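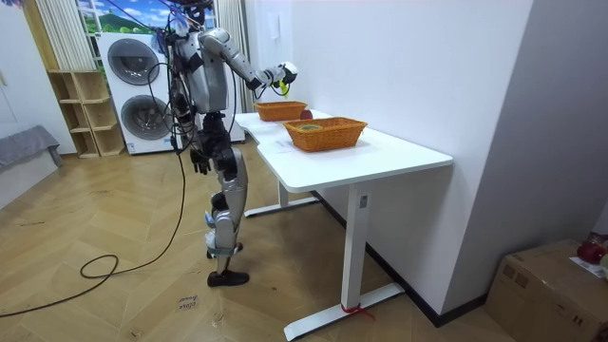 Onadby switches business units to peak-demand billing

May 22, 2021

Onadby Utilities will change the way it bills electricity to light commercial customers from the start of the December billing period. Units on the Liltby estate, which are mostly workshops, small labs and serviced offices, will move from a flat rate per kilowatt-hour to a two-part tariff made up of an energy charge and a separate demand charge.

The demand charge is set by the highest average load recorded in any single 60-minute interval during the month. Two customers with the same total consumption may therefore receive different bills. A unit that draws power evenly through the day will pay less than one that starts its compressors, heaters and air handling at the same time every morning.

The utility says the flat rate no longer reflects its costs. Transformers and feeder cables are sized for the peak, and the Liltby substation ran close to its rated load on several mornings last winter. Replacing the main transformer would be the alternative, and that work is not in the current capital plan.

"The energy is cheap to supply at noon and expensive to supply at 8 in the morning, and the old tariff charged the same for both," said Lertchai Mahawong, who manages network planning at the utility. "We would like the load to spread out before we buy more copper."

The change applies to connections with a supply rating below 200 amps. Larger customers have been billed for demand for years and will see no difference. Residential accounts are not affected.

Interval meters are needed at every connection before the new tariff can be applied. The contract for supply and installation has gone to Nwankwo, whose meters log load continuously and report over the existing low-power radio network. Each replacement requires a short interruption to supply. Tenants will be given a time slot in advance and can ask for one outside working hours - equipment that does not tolerate a power cut should be shut down beforehand.

Interval data will be published to an online account the day after it is recorded. Customers can export the readings as a plain text file or connect them to a third-party energy monitor. The Zukum range of load controllers, already used in parts of the estate, will be able to read the meter directly through its pulse output.

Kwan-ho Kao, an electrical contractor with clients at Liltby, said most units could lower their peak with changes to timer settings alone. Staggering the morning start of heating and ventilation is the usual first step. He was less sure about tenants with welding sets or kilns, where the load cannot easily be moved.

For the first four billing periods, statements will show both the old and the new calculation, and customers will pay the lower amount. After that the demand charge applies in full. Any unit whose peak rises above 4,000 watts per rented bay will also be asked to complete a load declaration.

Written comments on the tariff schedule can be sent to the utility's billing office until the end of the consultation period. The draft schedule is available at the front desk and on the account portal.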